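Grey microfibre cloths gone stiff: bin them or rescue them?
Household & Laundry > Towels, Cloths and Linens
November 2023

clalau_kitchen wrote:
Hello all, long-time reader and very occasional poster. I have a drawer of those square grey cloths with the thin lighter stripes running across, bought in a bundle of 18 when we moved, and I do love them for glasses and for wiping down the table. Lately, though, they drag on the glass and leave a sort of bloom behind, and I've a horrible feeling it's my own doing, having put them through with the bath towels and a good slosh of softener since March. Are they finished? My husband says bin the lot, but they still look perfectly decent to me and I can't bear the waste.
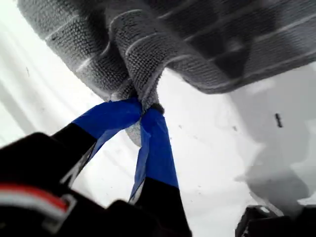 Grey cloth, gathered up so the stripes and the little loops show.

Perrine

oldmangle wrote:
Perrine, put the softener away and don't let it near them again! It coats the fibres and then they just push the water about. Wash them by themselves at 40 with half your usual liquid, then do the same again with no liquid at all. Mine came back after 2 goes, and they'd been in a much sorrier state than yours sound.

Abhishek_G wrote:
I'd agree with most of that, but I'd add a soak first. A bucket of hot water from the tap, a small cup of white vinegar, leave them overnight and rinse well in the morning. My mum swore by it for tea towels and I've carried on doing it for everything, probably including a few things that didn't need it. Have a look at the edges while you're at it, as I find that's where a cloth gives up first. 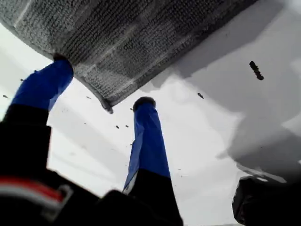 Once a corner starts to fray I snip the loose bits off with nail scissors and move the cloth down to floor duty, where it can have another year or so of useful life. Pulling the threads is a mistake, I've unravelled half a border that way and had to explain myself.

Abhishek Grewal (the other Abhishek on here does the stain removal threads, we do get muddled)

oldmangle wrote:
Vinegar is fine now and then but I wouldn't do it every wash, the rubber seals in the machine don't thank you for it. We've been round this one before, I know!

Abhishek_G wrote:
We have, and I did say a bucket, you old grump. No seals in a bucket.

tadasano wrote:
Can I ask how everyone stores them? I used to scrunch mine into a basket and then wonder why I never had one that would lie flat on the worktop when I wanted it. Now I lay each one out on the table before folding, give it a pat from the middle outwards and tug the corners until it's more or less square.

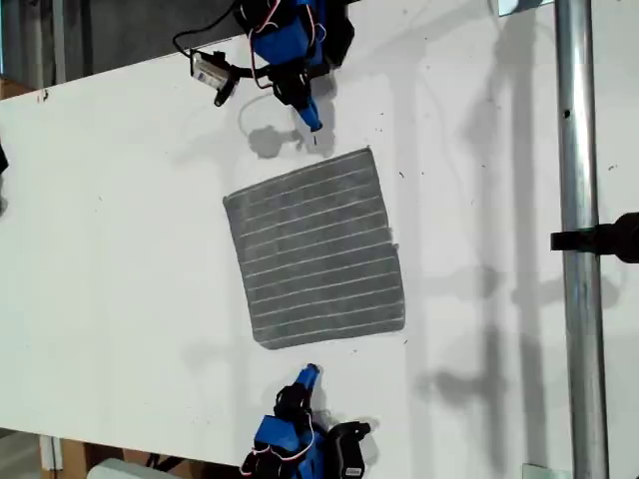

Then it's in half along the stripes, in half again, and stood on end in the drawer like files. It takes me 8 minutes for the whole wash with the radio on, and I've come to look forward to it. Some of mine have gone a bit skew over the years and won't ever make a true square, so I've stopped fretting over those.

oldmangle wrote:
Folding cleaning cloths! Life's too short, Tadasano. Mine live in a bag on the back of the door.

clalau_kitchen wrote:
I'm with Tadasano, I'm afraid, I do like a tidy drawer. So, an update for anyone who's kept reading. I did the bucket on one half and the plain double wash on the other, to be fair to you both, and almost all of them have come up softer. I honestly couldn't tell you which half was which by the time they were dry, so you may both claim the win. The glasses are clear again and my husband has gone rather quiet about the bin.

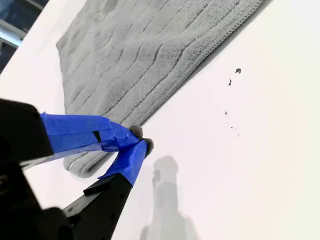
Grey towel laid on the slant, lower edge towards you.

Thank you all so much. I've kept back two of the oldest for the car, and next I'm going to be brave and ask about the bath mat.

Perrine Maillard

Abhishek_G wrote:
Lovely news! Start a new thread for the bath mat, though, and tell us whether it's got a rubber back, as that changes everything.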